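Sesura Evening Program
Color for the Home and Elsewhere, course 1069
Notes for session 4, Kereama Hall, room 59
Posted 3/10/25

Last time we got as far as hue before the discussion turned to somebody's bathroom. We'll pick up from there, with apologies to the bathroom.

Neighbors

A color does not sit still. Put a gray card on a black wall and it looks pale. Put the same card on a white wall and it looks like a rain cloud. The card has not changed, and you have paid for it either way. Painters have known this for centuries, and paint stores would prefer that you didn't think about it until you got home.

The usual name for this is simultaneous contrast. In everyday terms, the eye compares. It judges light against dark and warm against cool, and it does so before you have had a chance to form an opinion. White surroundings tend to make a strong color look darker and harder at the edges. Black next to the same color makes it look brighter. If you have both at once, the color gets pushed in two directions and usually comes out looking rather pleased with itself. 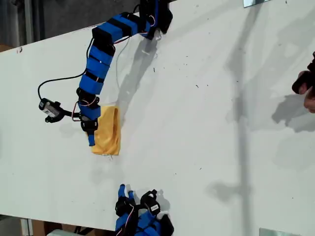
Fig. 1. Bright blue with black, on white.

For your kitchen this means that a blue cabinet door will not look like the blue chip in your hand. The chip came with a thin white border. The door comes with a floor, a ceiling, a refrigerator and whatever you have let happen to the backsplash. Cut the border off the chip before you hold it up. People resist this as if it were vandalism, but the chips are free.

Dark yellow, and other disappointments

Most colors take shading fairly well. Dark blue is still blue, and navy has had a respectable career. Dark green is a forest. Yellow is the difficult one. Mix black into yellow paint and you get olive, or something a polite person would call olive. So how does a painter make a yellow thing look round, with a light side and a shadow side?
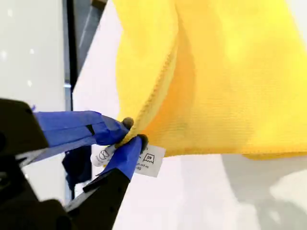 The short answer is that you lean toward orange. Golds and ochres read as yellow in shadow, where a mix with black reads as mold. Add a little orange first, look at it, and then add a little of something browner if you must. Save the palest yellow for the places the light hits, and use less of it than you want to.

Walls follow the same rule with less effort on your part. A yellow room shades itself in the corners, and because the walls throw color back at each other, it often ends up deeper than the chip promised. Go one step paler than the one you fell in love with. The Dalitz fan deck has 40 yellows, and I have yet to meet a student who picked too weak a one.

For next time

Bring one object of a single color and three sheets of paper: white, black and gray. Griveck stocks all three in the art aisle, behind the glitter. Look at the object on each sheet and write down what changes. "Nothing" is an allowed answer, but you will be asked to look again.

Reading: the chapter on glare and north-facing windows. Skip the part about chandeliers unless you own one.

The bathroom will be taken up in January, when we do tile.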